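Pre-Show Checklist for Hired Entertainers, With Notes
6 min read
41 shares | 7 comments

I run a trivia and game night show for company parties, school fundraisers and the odd wedding. This is the list I go through in the room before any guests are let in. The comments under each item come from jobs I've worked. Copy it and change what you need.

1. POWER
[ ] Each outlet tested before anything is plugged in
[ ] Sound and lights on separate circuits
[ ] Coffee urns and warming trays on some other circuit
[ ] Cords in good shape, no tape over splits
Comment: Ask the venue where the breaker panel is and who has the key. At the Skorkthorpe ballroom the panel is in a locked office that closes at 5 p.m. We lost the buzzers in the second round and had to finish with raised hands.

2. CABLES AND FLOOR
[ ] No cable across a doorway or exit path
[ ] Cable covers down wherever guests will walk
[ ] Tape pressed flat at both ends
[ ] Loose rugs rolled up and moved
Comment: I carry 100 feet of cable cover and usually need all of it. Gaffer tape alone is fine behind the podiums. It does not hold up on a path to the bar.

3. CONTESTANT SEATING
[ ] Every chair sat in and rocked side to side
[ ] Stools no higher than the venue allows on a riser
[ ] Back row of seats well clear of the riser edge
[ ] Loose cushions taken off or fixed down
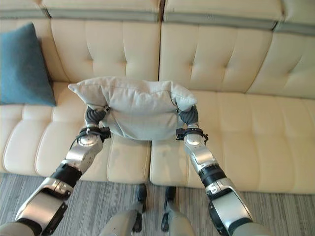
Contestant seating fails more of my inspections than anything except cords. Clients like to borrow lounge furniture for the celebrity round, and it was not bought with a stage in mind. Something like the cream leather sofa with the deep button tufting looks good under lights, but I check the legs and put it on the floor, never on a riser. A loose gray pillow like that one comes off before the round starts, or it ends up underfoot when two teams jump up together. Check the seams for anything left in them too. I have found pens, a fork and one open safety pin.

4. RISERS AND STEPS
[ ] Legs locked and all at the same height
[ ] Edge marked with white or yellow tape
[ ] Handrail on any set of steps
[ ] Weight limit read off the label, not guessed
Comment: Our Noonan folding riser is rated at 400 pounds a section. That is two adults and a podium. For family rounds I put the whole team on the floor and keep the riser for the host.

5. LIGHTS AND SOUND
[ ] Stands weighted
[ ] Safety cable on anything overhead
[ ] No strobe unless the client has agreed and a sign is up
[ ] Volume checked from the front table
Comment: Check the volume again after the room fills. It will need to go up a little, and the speaker nearest the front table should be turned before you raise it.

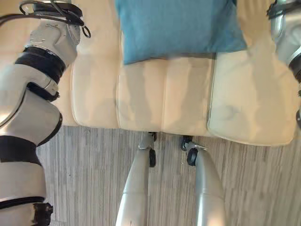

6. PROPS AND WHEEL
[ ] Prize wheel bolted to its base, pegs tight
[ ] Buzzer housings closed, no bare wire
[ ] Confetti approved in writing by the venue
[ ] Nothing stored behind the backdrop
Comment: The wheel gets a full spin in each direction. If the base walks, add sandbags. Flurkmont Hall does not allow confetti of any kind and charges for cleanup.

7. EXITS AND CROWD
[ ] All exits unlocked and lit
[ ] Head count against posted room limit
[ ] Host knows what to say if the alarm goes off
[ ] First aid kit at the sound desk
Comment: Walk to each exit yourself and push the door. In December a lot of places stack decorations in the back hall.

Allow around 7 minutes a section the first few times. Sign it, have the venue contact sign it, and keep a copy.

Aminu Adeleke
Nundesura Game Nights

3,653 views
Leave a comment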